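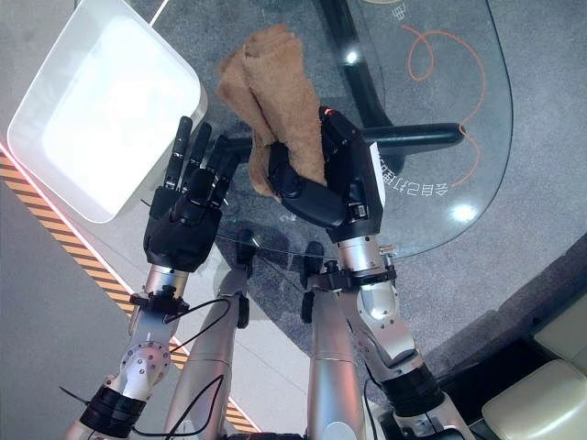 Quick one tonight, I have 40 minutes before I need to leave and the table is still on my mind.

So. Glass table. I said I would never own one and now there is one and I am the person who wipes it. Every single day. Lessons so far, in no order.

Paper towels are useless. Lint everywhere, and then you wipe the lint and there's more lint. Went through nearly 100 sheets the first week, which is embarrassing. A terry towel is better than I expected — fold it in half, then in half again, and when one side gets grimy you flip it. Microfiber people will yell at me. Fine. I have the microfiber too (the Plavik ones, pack of 40) and they're good for the last pass, but for the first wipe I want something with a bit of fuzz that really grabs.

Lift things. Don't wipe around them. I used to go around the tray like a lawn mower around a tree and you end up with this gray outline that only shows when the lights are on. Tray goes on a chair, wipe, tray goes back. Takes ten seconds. And wipe the bottom of the tray while its up, or you just put the ring right back.

Spray the towel and not the glass. Ertuğrul Güneş told me that and I ignored him for a month. If you spray the glass it runs to the edge and over and then you're on the floor with another towel.

Printing on the glass! Go easy there. I scrubbed at some lettering on an old cabinet door once with the rough side of a sponge and took half a word off. Now lettering gets the soft towel, almost no pressure, no spray at all.

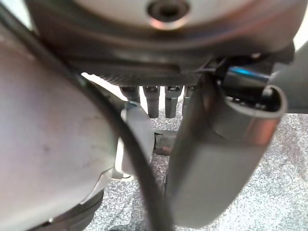

The bits underneath are the real chore. Anything with ridges or a groove holds dust like you would not believe, and a towel just skates over the top. Old toothbrush, dry, short strokes along the groove. Same for seams. Round parts and smooth covers get a damp corner of the towel and then a dry one, they pick up little smudges from hands. Cables I pinch in the towel and pull along once. Done.

What I tried and gave up on: the Cimosell foam (streaks), vinegar (works, but the smell, no), newspaper (black fingers, why do poeple recommend this). Using the Skalon 500 ml bottle now, no complaints yet. Will report back in January when it runs out.

Zhuoran Yu asked what I do about fingerprints on the edge. Nothing! I wipe them and they come back.

Ok, towels in the wash, no fabric softener, got to run.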